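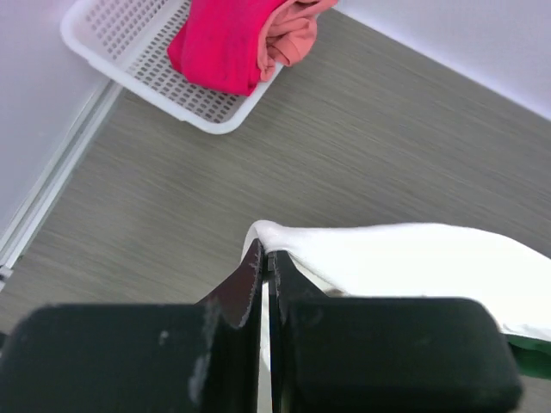

Huswood House
Minutes of the linen and laundry meeting
Held in the staff dining room, 2025-01-05

Present: Ifeanyi Tijani (chair), Emanuel Văduva (housekeeping, minutes), the kitchen supervisor, the evening porter, both morning housekeepers
Apologies: the front desk, who were asked to send someone and didn't

1. Minutes of the last meeting

Agreed as correct, except that item 4 said the new folding routine "has been adopted". The morning housekeepers asked for this to read "has been announced". Amended.

2. Matters arising

The shelf labels are still not up. The chair said they had been printed. The porter asked where they were. The chair will look.

The smell in the lower cupboard was put down last time to the pipe behind it. The pipe has been boxed in and the smell is the same. Housekeeping said before the work was done that it was coming from cloths being put away damp, and would like that noted this time. Noted.

3. Coloured cloths

The chair reported on the change from white cloths to coloured ones. Red is for bathrooms, salmon pink for dining tables and blue for bedrooms. The idea came from the Tondale house, where it is said to have ended cross-use altogether. The minute-taker asked who had said so and how they knew. The chair said it was in the Tondale manager's email. No figures were in the email.

The kitchen supervisor objected to red and pink being next to each other in any scheme meant to keep bathrooms away from tables. Under the dining room lights in the evening the two are easy to mix up, more so once the red has been through a few washes. She has already had a red one handed to her to wipe down a tray. The chair said staff would get used to it. The supervisor said that guests would not know they were supposed to.

The chair asked whether a printed chart on the wall would help. One housekeeper said there was a chart for the old system, and nobody present could say what was on it. It was found during the meeting, behind the door, and relates to recycling.

Swapping the table cloths to green or yellow was discussed. Brirum, who supplied the cloths, will exchange unopened packs only, and most packs are open. A further pack of 50 in yellow could be ordered. The chair was reluctant to spend more before the present colours had been given a proper trial. The minute-taker asked how long a proper trial was and what would count as it having failed. After some discussion it was settled that the trial ends with the March meeting, and that any red cloth found in the dining room or kitchen before then is to be written in the book with the time of day.

Action: kitchen supervisor to keep the book. Chair to ask Brirum for the yellow price in writing.

4. Baskets

The perforated white plastic baskets have replaced the canvas bags for moving clean cloths between the laundry room and the floors. Views were mixed.

For: they wipe clean, they let air through, and a folded pile stays more or less as it was put in. The bags turned everything into a ball by the first landing.

Against: they are awkward on the back stairs, and they get overfilled. Cloths hang over the rim, catch on the door plate and end up on the floor, where they are picked up and put back in the basket as if clean. Both housekeepers admitted to having done this. The porter said he had seen it done by people not in the room as well.

The chair suggested a fill line. It was pointed out that the rim is a fill line.

The minute-taker raised the matter of mixed baskets. The point of colours is lost if red and pink are carried together, and they are being carried together. The chair's reply was that they are clean at that stage and so no harm is done. The minute-taker accepts that they are clean but does not accept that a tired person unpacking at the other end sorts them properly, having been that person. It was agreed to try one colour to a basket on the ground floor only, where there are no stairs and no excuse.

Action: housekeeping to start one colour to a basket on the ground floor. Porter to move two spare baskets down from the linen room.

5. Folding

The leaflet from Hegedűs recommends folding each cloth in thirds and then in half, edges inward, and claims this saves a fifth of shelf space. The chair demonstrated on the dining table. The first cloth came out well. The second was done while talking and did not.

One housekeeper pointed out that the leaflet is written by a firm that sells shelving and wondered why they would want anyone to need less of it. The chair thought this was rather a good sign of honesty. The rest of the meeting was not convinced.

It was also asked whether cleaning cloths need folding at all. The kitchen supervisor never has folded hers and puts them in a drawer. Housekeeping was split. Thick cloths fold well and stack well. The thin ones crumple as soon as they are touched, and time spent squaring them up is wasted by the time they reach the trolley. With 21 rooms to get round, the morning shift does not have that time to start with.

Decided: thick cloths to be folded in half and half again, as everyone does already. Thin ones to be laid flat if there is a moment and otherwise left. The leaflet to go back in the folder. The chair asked for it to be minuted that he would have liked to give the thirds method longer. So minuted.

6. Sorting surface in the laundry room

The old sorting table had splinters and has gone. The replacement has a grey wood-grain top. There were no complaints about its looks, apart from a remark that pale lint shows up less on it than it might, and that anybody wanting to know whether the top has been wiped will have to run a hand over it.

The chair asked that the middle be kept clear so that there is always space to fold. This was requested of the old table too. Within a week it held a radio, the lost gloves and somebody's parcel. The porter proposed a small shelf for the things that would otherwise land on the table. The minute-taker's view is that we will then have a full shelf and a full table, but did not oppose it.

Action: porter to see whether there is any suitable timber left over from the boxing-in.

7. Quote for a second dryer

A quote of 800 pounds has come in for a reconditioned dryer, fitting included. The chair was in favour. He said it would clear the afternoon backlog.

The minute-taker asked whether there was a backlog in the afternoon or only a wait for someone to come and empty the machine. On most days the dryer finishes while the laundry room is unattended and the load sits there until the evening. A second dryer would mean two loads sitting there. The housekeepers agreed, with the reservation that when the house is full there really is a queue, and that they are the ones who stand in it.

The chair asked for evidence either way. A sheet will be pinned by the dryer for the time a load finishes and the time it is taken out. The porter doubted that people who do not empty a dryer will fill in a sheet about it. No better suggestion was made.

Action: Emanuel to draw up the sheet. Ifeanyi to ask how long the quote stands.

8. Any other business

The iron in the linen room is leaving marks. Not to be used on anything a guest will see.

The kitchen would like its drawer key back.

One housekeeper asked whether the cloths should be washed separately by colour for the first few washes, as the packet advises. The chair had understood that they were colourfast. The packet was fetched. It says to wash separately. They have been going in together, so this will begin from the next load, and the pillowcases from the last one will be looked at before they go out.

9. Next meeting

March, date to be fixed by the chair. The book from item 3 and the dryer sheet from item 7 to be brought along, filled in or not.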